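Pamthorpe open day recordings: README

Release notes and data card for the recordings made at the Curcombe workshop open day in Pamthorpe
Card maintained by Jaxon Gill
Last revised December 26, 2021

Summary

The set holds recordings of cloth handling made with hand-held two-finger grippers during a public open day. Visitors were shown how a task is recorded, tried the tool themselves if they wanted to, and left comments. Only takes made by the four regular operators are in the release. Visitor takes were deleted the same evening and are not available on request.

Contents

takes/ one folder per take, numbered in recording order
calib/ finger opening calibration for each tool
notes/ operator notes, plain text, lightly edited
schedule.txt the running order as posted at the door
LICENSE see Terms

Each take folder contains the video from the wrist camera, a finger opening log, a pose log and a short meta file. The meta file gives the task code, the tool number and the operator code. Operator codes are not linked to names anywhere in the release.

Tasks

FOLD-A Fold a piece of fabric in half, edge to edge, on a flat sheet.
FOLD-B As FOLD-A, then in half again.
SPREAD Start from a crumpled piece and open it out flat.
MOVE Lift a folded piece and set it down elsewhere on the same surface.

Takes of SPREAD are the longest and the least uniform. Operators were told to stop when the piece was flat enough to fold, and they did not agree on what that meant. Kamil Kadlec's notes on this are in notes/spread.txt and should be read before using SPREAD takes as a benchmark.

Sessions

The day was run in 16 slots of 15 minutes. Each slot opened with a short talk by Youssra Tawfik on how the finger opening is measured, followed by a live take and then questions. Slot 4 has no recordings. The storage card had been left write-protected and the talk ran long while it was sorted out. Slot numbers were kept as posted, so the gap is intentional.

Hicham Benjelloun handled the pose logs and checked them after every second slot. Where tracking was lost, the pose log has empty rows and the meta file carries the flag pose_gap. Takes with a pose gap were kept. Filter them out if your method needs continuous poses.

Calibration

Calibrate per tool, not per session. The zero point in calib/ was taken with the finger tips just touching. The finger linkages have a little play in them and the log will show small nonzero values when the fingers are closed on nothing. Values below the threshold in calib/zero.txt should be treated as closed.

Tool 2 was dropped before slot 9 and recalibrated. It therefore has two calibration files. Use the one whose slot range covers your take. The Risen loader picks the right file by itself from version 19 onward. Earlier versions always read the first file and will give finger openings that are too wide for the later slots.

Known issues

Two tools are often over the same surface. In those takes the second tool can enter the view of the first, and fast finger motion blurs. No masks are supplied. 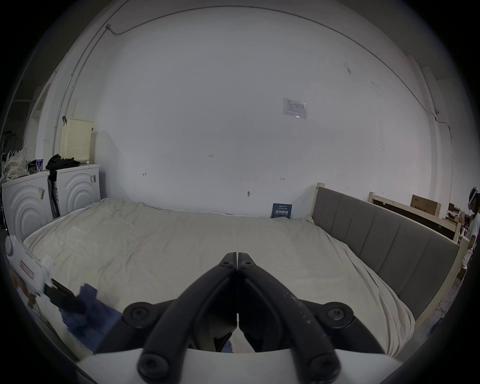 Timestamps are per device. The offset between tools is given in the meta file and was estimated from a tap at the start of each take. In nearly 4 percent of takes the tap is missing and the offset field is empty. Do not fill it with the value from the neighboring take; the clocks drift more than that allows.

Background clutter was left alone. People, furniture and household items appear in many takes, and their positions are not annotated. Models trained on this set alone may pick up on the room. Abdelghani Filali's comparison, in notes/background.txt, used a second set recorded in February at the Sfakianakis site, with the same tools and the same task codes. That set is separate and has its own card.

Audio was recorded and removed before release.

Terms

Free for research and teaching. Redistribution of full takes requires this card to be included unchanged. Anyone who appears in a take and wants it withdrawn can write to the address in LICENSE with the take number or the slot. Withdrawn takes are listed in takes/REMOVED.txt, and their numbers are not reused.

Corrections to calibration files are welcome through the same address. Please include the tool number, the take number and the loader version.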